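Why dust settles

Dust is made of very small pieces of solid material. Indoors it includes skin flakes, threads from clothes, soil carried in on shoes and, in spring, pollen. A large speck may be one tenth of a millimetre across. Most are much smaller.

Every speck is pulled down by gravity. The air pushes back as it falls. This push is called drag. A small speck has very little weight compared with its surface, so drag slows it a great deal.
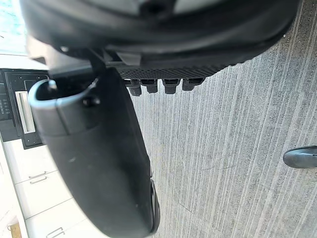 Falling speed depends mainly on size. If two specks are made of the same stuff and one is 2 times as wide, the wider one falls 4 times as fast. A speck that has landed can be hard to see, depending on what is behind it. Pale specks show up on a matte black surface, as they do here, but the same specks on white paper could be missed. Colour does not change how fast dust falls.

Moving air lifts dust again. Walking, opening a door or shaking a blanket is enough. Carpet holds dust between its fibres, and footsteps push part of it back into the air. 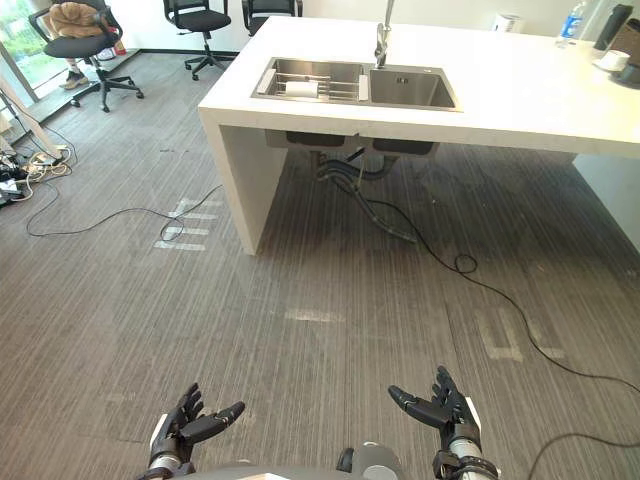 Why does dust stick to a wall, which is upright?
Very small specks are held by weak electric forces between the speck and the wall. These forces can be stronger than the speck's weight.

To test this at home, put a strip of clear sticky tape, sticky side up, on a shelf. Leave it for 6 days. Press it on to black card and look at it with a magnifying glass.

Text: Nobuhle Hlongwane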